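Tips for watching movies at home, from someone who has bought too many of the wrong things

Most advice about home movie nights is written to sell you a cable. I've paid for a few of those cables. Take what follows as one person's notes, and try the free stuff before you spend a dime.

## Sound first

People complain that they can't hear the dialogue in big, loud movies, and then they go buy a bigger TV. Try the menu. Turn off anything called "surround," "theater" or "wide" and see if the voices come back. On my Gilani set the "Cinema Voice" setting made everyone sound like they were calling from a tunnel. Plain stereo was better.

If you do buy a soundbar, don't set it inside a cabinet. I don't care how nice it looks in there.

## The picture

- Motion smoothing: off. Every brand has its own name for it, and it's usually two or three menus down.
- "Vivid" mode is for store displays. Use the movie or filmmaker mode and give it 20 minutes before you decide it's too dark.
- Skip the paid calibration on a cheap set. I'm not convinced most people could pick out the result.
- Screen cleaner is mostly water with a markup. A dry microfiber cloth does the job on dust.

## Light in the room

Close the blinds. Blackout curtains are fine, but the Tulenell ones I ordered in July let light in all down the sides, so measure wider than the window. Bias lighting — the strip of LEDs stuck to the back of the TV — is pleasant enough. I doubt it does half of what the box says.

## Keeping your own copies

Movies vanish from streaming services all the time, and "buy" on those sites often means something closer to "borrow until further notice." I still like discs. For home videos and other files I keep a plain drive plugged into the player, plus a second copy in a closet.

A friend talked me into the Honside media box, which claims room for 2,416 movies. Maybe, if they're all short and look terrible. Read the fine print on file size before you believe a number like that. And don't pay extra for a "cinema grade" drive until somebody can tell you what that means in plain words. 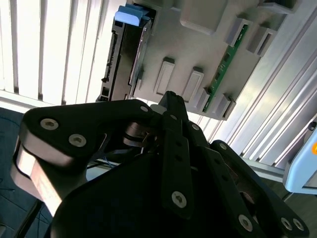

*A 3.5-inch hard drive and a narrow green circuit board on a light gray panel.*

Label your drives with tape and a marker. Check once in a while that the files still open, especially the ones in the closet.

## Popcorn

Skip the machine. A heavy pot with a lid, enough oil to cover the bottom, three test kernels. When those pop, add the rest and shake. The Forico popper I was given takes up a whole shelf and burns the last handful every time. Salt it while it's hot, and melt the butter separately if you want butter.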